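Tikora Handling Cell, Bendton
Maintenance and Set-up Meeting: Minutes

Sunday, December 8, 2019, Bendton workshop, upper meeting room

Present: Etelka Vida (chair), Wael Abdel Hamid, Thandeka Mathebula, Nouhaila Tawfik (minutes)
Apologies: Latifa Abdel Rahman

1. Minutes of the last meeting

Agreed with one correction. Item 4 should say that the spare finger linkages were ordered from Brundmont, not Fragkou. Fragkou supplies the pads only.

2. Matters arising

2.1 The emergency stop on the operator's side has been refitted and tested. Closed.

2.2 The tool cupboard key is still missing. TM to have a second one cut.

2.3 The cell log has gaps on the late shift. EV asked that every stop be entered with its fault code, including stops cleared at the panel. WAH noted that the log sheet has no column for the code. NT to add one and reprint.

3. Faults since the last meeting

WAH reported 20 stops on the handling cell. Most were "grip not confirmed" on closing. The rest were guard door trips, put down to a loose switch bracket which has been tightened and marked with paint.

The grip faults began after the pads were changed. WAH checked the closing position against the set-up sheet and found the sheet gives the value for the old pads. The new pads are thicker, so the fingers meet the part before the controller expects them to. The value was changed from 100 to 77 at the panel. It has not been saved to the master program, and a restart will bring the old one back.

EV asked that no further values be changed at the panel without an entry in the log. Agreed.

4. Finger linkages and pivots

TM has stripped and cleaned the cell gripper. Play was found at one outer pivot on the left-hand side. The eyelet was replaced from stock and the joint now moves freely with no side play that can be felt by hand. The other pivots were left as they were.

Lubrication was discussed. The cell handbook asks for dry lubricant only. Grease was found on two of the joints, holding dust against the arms. TM has removed it. The grease gun is to be kept out of the cell cabinet.

Pad screws are to be checked with the small torque driver at each weekly clean. WAH said the driver is overdue for calibration. EV to send it away and borrow the one from the packing line in the meantime.

5. Basket handling

The grip point for baskets was reviewed with the hand-held gripper. The present program picks up at the middle of the long side. WAH proposed a corner pick, with one pad to each side of the corner and both kept under the rim. TM's concern was that the rim is rounded and gives the pads little flat surface to bear on. She also asked that the textured handle sleeve be kept clear of the pads, as it may shift on the rim under load.

Agreed to try the corner pick at low speed with empty baskets. Pass mark is 177 cycles without a dropped part. Results to the next meeting. No change to the production program until then. 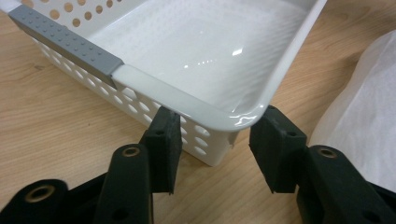
6. Spares

Pads: one full set in stock. NT to order two more from Fragkou.
Eyelets: stock low after item 4. NT to add a bag to the Brundmont order.
Linkage arms: on order, delivery expected in February.
Guard switch: none held. WAH to get a price.

7. Actions

EV: torque driver calibration and loan.
WAH: save the new closing value to the master program and correct the set-up sheet; guard switch price; corner pick trial.
TM: cupboard key; remove grease gun from cabinet; assist with trial.
NT: log sheet; pad and eyelet orders; copy of these minutes to LAR.

8. Any other business

TM asked for a second lamp inside the cell for cleaning. EV will look at the budget.

Next meeting to be called by EV when the trial results are in.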